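Home | Forums | New Posts | Search
Posted in: Robots & Automation > Faults and Safety

Gripper stops dead over the red block

gridlocked_6
Orklow controller in sim. Jaws open, move down, fault, every Tuesday build. 100 runs, 40 faults. My career in one fraction.

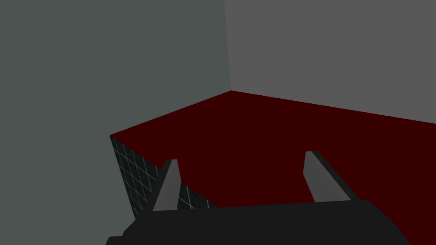 Jaws open over the red block, nothing in them.

torque_wrench_ted
Collision margin. Set it to 10 and go home.

gridlocked_6
Did that. Now it faults sooner.

mostlyharmless
Please don't hand out margins like candy. If the Prustton stop is firing, find out why first. Same two-arm model by the hallway door?

gridlocked_6
Same one. View's tilted, floor runs downhill, both grippers near the door. 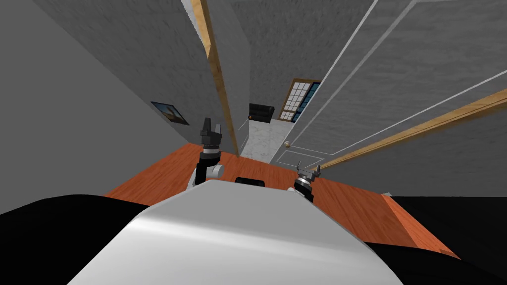 Re: Gripper stops dead over the red block

torque_wrench_ted
So it thinks the door is the block. Still margin.

mostlyharmless
Still not margin. Check the base frame. Moriarty 6 swapped two axes on me in February.

gridlocked_6
Checking. Ted, I'm keeping your 10 as a souvenir.

This site uses cookies. Accept | Manage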